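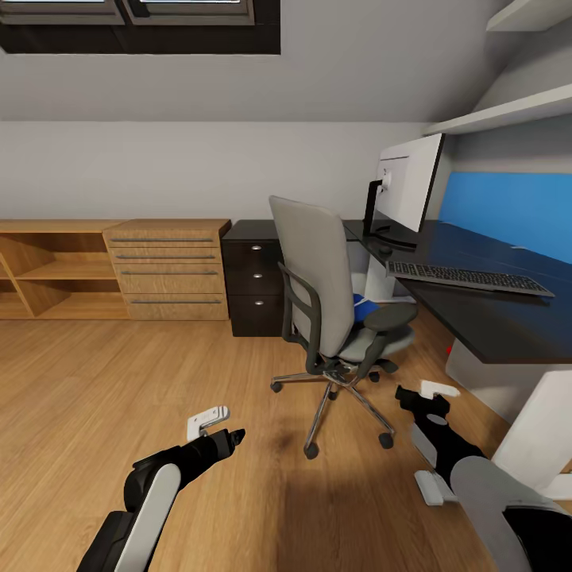 Should a small team pay for simulated rooms before it buys real robot arms? I think it should, provided that the team treats the rooms as a place for making mistakes cheaply and doesn't expect them to give a finished robot.

My opinion comes from using one such product, the home and office room library from Plurine, since September. The license costs 700 euros per year for one seat. The pair of arms we wanted at the same time, the Tokeo bench kit, costs many times more, and it also needs a table, a safety mat, and a person who is free to stand beside it. Our team makes software for tidying and small fetching tasks. We had money for one of the two purchases in that budget year, and the discussion about it was longer than I like to remember.

The argument against the rooms was simple. A simulation is clean, and a real office is not. People who hold this view say that each hour in the simulator must be paid again on real hardware, so it is better to start with the hardware. I respect this argument and I made it myself in the past. I changed my mind after I wrote down what we had really done with real arms in an earlier project. A large part of the time had gone to things like moving furniture, waiting for a replacement finger, and putting objects back to the start position. Very little of it was learning something new about the task.

Plurine sells its library as a set of 43 rooms. Most reviews I have read discuss the number, and I find the number the least interesting part. Two rooms that differ only in the color of the walls are one room for my purpose. What I look for is whether a room makes the arms reach in a way I would not have chosen. In this respect the attic office is the best one in the library, and I would pay for it alone. The ceiling slopes down, the desk runs diagonally, and the office chair with its five-spoke base stands exactly where a person would leave it, between the robot and everything useful. A designer who wanted to make the product look good would have pushed the chair away.

The chair deserves more words. A chair base is close to the floor, it has thin spokes, and there are casters at the ends. For a motion planner this is unpleasant. With the default settings, Plurine gives the chair a simplified collision shape, and this shape is a little bigger than the visible one. The result is that the arm refuses movements which look free to the eye. We lost two days before we understood this. There is an option to use the detailed shape, and it is in a submenu called "Asset quality," where I would look for textures and not for collisions. The company should move it, or at least write about it in the first chapter of the manual. I wrote to them and they answered politely that it is planned.

The drawers are a better story. In the attic office there are long bar handles on the wooden unit and small round knobs on the dark cabinet beside it, so the same instruction, "open the top drawer," needs two different grasps inside one room. Our first policy was good with bars and very poor with knobs. On a real bench we would have found this much later, I am quite sure, for the plain reason that we would have bought one cabinet. The drawers in the library also have adjustable friction. The default friction is too low, and a drawer glides out like it is on ice. I advise to raise it on the first day and to be suspicious of any success rate that was measured before.

Now the weaker parts, and there are several.

The grippers in the simulation close with a force that does not correspond to anything I know. Plurine offers profiles for many arms, and it says that the profiles are "representative." This is a word which permits a lot. When we compared the two-finger profile with the data sheet of the Tokeo gripper, the speed was correct and the force curve was not. For rigid objects one can live with it. For cloth, I would not trust any result. A folded cloth in the simulator behaves as a thin soft plate, and an arm that learns to lift it learns something about plates.

The light is also too kind. The rooms are drawn with care, and the morning setting for the skylight is even beautiful, but there is no dirt on the cameras and the glossy desk top doesn't confuse the depth sensor as much as a glossy desk top does in life. We add our own noise on top. It took one colleague a week to write this, and I believe that a paid product could include it.

Then there is the support. Plurine sells in our region through Ruggiero, a reseller that mainly works with laboratory equipment. They are friendly and quick with invoices. For a technical question they forward the message, and the answer comes back after some days, sometimes to a slightly different question. A buyer who has no one on the team with simulator experience will suffer here. I would ask for direct access to the developers as a condition of the purchase, and I regret that we didn't.

I should also compare with the cheaper choice. Zukon has a kit of empty rooms and loose furniture for 500 euros, paid once, and one can build any room with it. On paper this is the wiser purchase, and for a team with patience perhaps it is. We tried it for the trial month. My problem was that I built the rooms which my robot liked. I put the cabinet at a comfortable height and I left space around it, without any bad intention. A room made by a stranger has no such sympathy. This is a strange thing to pay for, but after these months I am convinced that it's the main value of a ready library, more than the rendering quality and more than the hours saved on modeling.

Some readers will say that I am praising a product with wrong forces, wrong friction, and wrong light. It's a fair objection. My answer is that these errors are known, or they become known in the first weeks, and one can work around an error that stays in the same place. An untested assumption about the furniture is more dangerous, and in my experience the real bench hides it very well. We bought the Tokeo kit in the end, in the next budget, and we came to it with a planner that already knew how to go around a chair. The first week with the hardware was then about hardware: cables, calibration, a gripper pad that came loose. I consider this a success, even if the cloth task had to start again from zero.

There is one case in which I would advise the opposite order. If the task depends on touch, for example inserting plugs or sorting soft things, the rooms will teach little and they may teach wrong habits. Such a team should buy one real arm, the simplest that can do the work, and forget about attics and skylights for a year.

For reaching, opening, and moving around furniture, my recommendation is the Plurine license for one year, without the automatic renewal. The renewal box is checked by default on the order form of the reseller, and the notice period is 2 months.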